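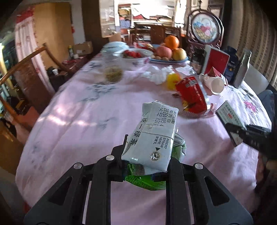
机器现在能不能把吃完饭的桌子收拾干净？

能收一部分，而且比两年前强得多，但要它从头到尾独自收完一张真正的家里的桌子，眼下还得有人在旁边搭把手。

我对这件事的兴趣近乎狂热，所以先把立场摆出来：我觉得收桌子是家务里最好看的一道题，比叠衣服好看，比扫地好看得多！扫地机器人早就进了千家万户，可它面对的是一个平面，碰到袜子绕开就行。桌子上的东西绕不开，每一件都得拿起来，拿起来之前还得想好往哪儿放。

就说一个捏皱了的饮料纸盒吧。统一绿茶那种，喝完顺手一攥，六个面没有一个还是平的。人的手指碰上去，力气自己就调好了；夹爪只有两片，夹轻了滑掉，夹重了，盒里剩的那一口从吸管孔里冒出来，桌布就遭殃。三年前我看过一次演示，机器对着一只纸盒试了好多回，满屋子人屏着气，最后它把盒子推到了地上。去年十二月我又去看，同样的题目，换了Zolitel的一套新夹爪，几秒钟就夹稳了。我当场拍了大腿。

抓取这一关，我认为正在过去。真正让我着迷的是后面那一关：判断。

吃过的零食包装里还有没有东西？揉成一团的纸巾，扔；药瓶，不能扔；果盘里的苹果，更不能扔。躺倒的纸杯八成是垃圾，可万一是谁刚碰倒的呢？这些事我们从来不当回事，因为我们知道这家人是谁，刚才谁坐在哪儿。机器不知道。我的朋友Menaka Abeysekara在Coltdale做测试，她跟我说，他们一共做了386轮收桌子，掉东西的次数越来越少，扔错东西的次数却降得很慢。她最头疼的是说明书：一张折过的纸，有的是废纸，有的是老人每天要看的服药说明，长得几乎一样。

也有人不以为然。Brahim Mansour开过多年的餐馆，他的意见很直接：我店里的伙计收一张四人桌用不了两分钟，你那台机器要多久？我承认，慢。Coltdale那台收一张桌子要七分多钟，还不算擦。可是餐馆赶着翻台，家里不赶。晚上十点，一家人都累得不想动，机器慢吞吞收上半个钟头，谁会拿着表催它呢？我反正不会，我会去睡觉。拿餐馆的速度来要求家里的机器，我一直觉得不太公平。

车间里的情形又不同。料盒是统一的，位置是画好线的，零件该进哪个格子写得清清楚楚，判断这一关几乎被人提前做完了，所以机器在那里显得特别能干。很多人看了车间的视频就以为家里也快了，等买回来发现它连茶几都搞不定，又一下子失望到底。两头都过了。家里难，难在每张桌子都有自己的来历，过年的桌子和平常的桌子都不一样，瓜子壳、糖纸、剩菜、补品瓶子挤在一块儿，还铺着绣花桌布，一拉就起褶。

正因为这样，我特别赞成拿真实的、乱糟糟的桌子去教机器。实验室里摆四个干净杯子，学一万遍也还是四个干净杯子。Sena Gbeho写过一篇短文，说应该先让机器学会问一句“这个还要吗”，我举双手赞成。会问的机器，哪怕手笨一点，我也愿意让它进门。

要是现在就有一台摆在我家，我会这么用：空纸盒、纸巾、包装袋归它，碗碟和玻璃瓶归我，拿不准的统统推到桌子一角，等我早上起来看。这样的分工已经能省下我一大半的力气了，我真的很想试试。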